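Rapport d'avancement adressé à la fondation Flanirent
Projet « Mémoires de lavoir », 20 nov. 2019

Chers partenaires,

Quel semestre ! Depuis notre envoi de juillet, la collecte de récits autour des lavoirs de la vallée a pris une ampleur que nous n'osions pas espérer. Nous avons enregistré 70 témoignages, en français et en patois, et les familles continuent de nous appeler – parfois pour une simple chanson retrouvée au dos d'un cahier.

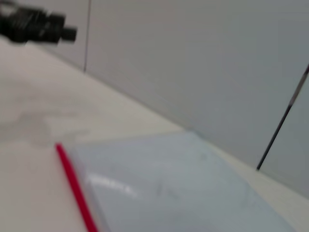

Pôle Patrimoine oral – Association Biment

Les transcriptions avancent bien. Farzana Kodikara a repris toute la série du quartier haut, où les voix se chevauchent beaucoup, et le lexique des mots de lessive compte désormais 218 entrées. On y trouve trois façons de dire « battoir » selon la rive, et un verbe pour le linge qui a gelé sur le fil (quel bonheur de l'entendre employé dans une vraie phrase !).

Côté calendrier, le livret prend un peu de retard. L'imprimeur attend encore deux autorisations de reproduction, et nous avons préféré ne pas amputer le chapitre sur les savonneries. L'exposition itinérante, elle, est prête : cinq communes ont retenu leurs dates et Sastia nous prête les grilles d'accrochage. Josée Melnyk termine les cartels sonores, une petite merveille d'écoute.

Dépenses : le poste transcription est consommé aux deux tiers, les déplacements nettement moins, grâce au covoiturage. Nous vous proposons de reporter le reliquat sur le livret, pour une vingtaine de pages supplémentaires.

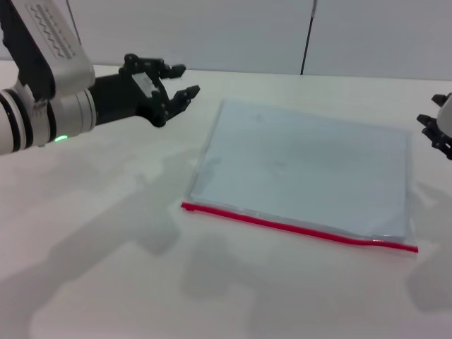 Emlyn Lloyd : Je suis favorable au report, à condition que le lexique figure en entier dans le livret, avec les variantes des deux rives. Ce serait dommage de le réserver au site.

Nous en serions ravis aussi, et la maquette peut l'accueillir sur deux colonnes. Un devis corrigé vous parviendra avec les pages d'essai. Reste à choisir la chanson d'ouverture – les avis sont très partagés entre la version du moulin et celle du bourg.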